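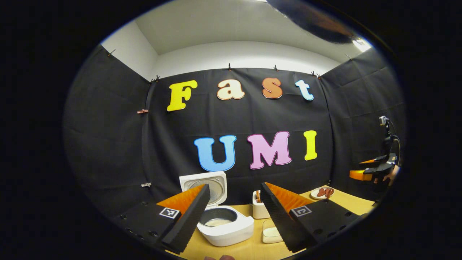 The Stilby Center for Automation Practice has released revised guidance on recording tabletop food tasks with hand-held grippers. It applies at our Demusham and Zarnau sites from November. A summary follows in this thread.

Workspace. Backdrop fabric should cover the left, back and right sides of the table and be clipped along the top edge. Check every clip at the start of a shift. Creases are acceptable. Gaps between panels are not.

Markers. Each finger base carries a square fiducial marker. Both must be clean, flat and free of glare before recording begins. Sauce or starch on a marker means the session stops until it has been wiped.

Appliances. A rice cooker used in a task is treated as live equipment, even with the lid open. Unplug it before you reposition it. Foam finger pads are not rated for hot metal, so the inner pot must be checked by thermometer first.

Two operators. Where two grippers work over one table, one person is named lead and calls each start and stop. The second gripper stays off the table until called.

Food. Items used as task props are not to be eaten – this includes anything still on a plate at the end of a shift. Discard and log.

Session length. No operator records for more than 20 minutes without a 5 minute break. Wrist strain was the most common complaint in the Pasaribu review, which covered 1530 sessions.

Comments on the draft came from 71 operators, and the section on breaks was rewritten as a result. Site leads will take questions on Tuesday. Printed copies will be kept at each station – please remove the old version when the new one arrives.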